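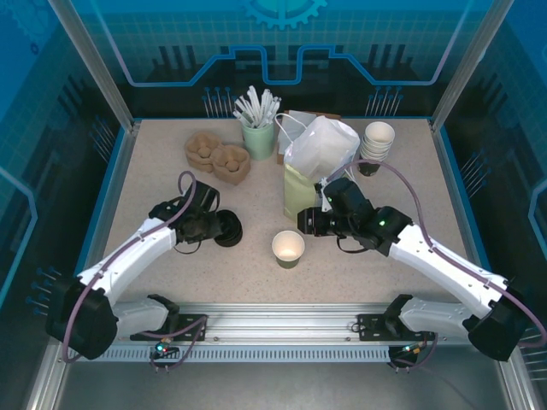 At Kurex, the working day starts with takeout. Operators guide a pair of arms through the end of a drinks order: cup, straw, carrier, bag. Each attempt is recorded from start to finish and goes into the training set for Flarness, the company's learning system.

By August the team had 1,950 recordings. Of those, 297 were set aside for testing and 243 were thrown out, mostly for long pauses – the system learns hesitation as readily as anything else.

Paper bags take the most practice. Operators move the supplies between attempts, so that Flarness doesn't come to expect a bag in one fixed spot.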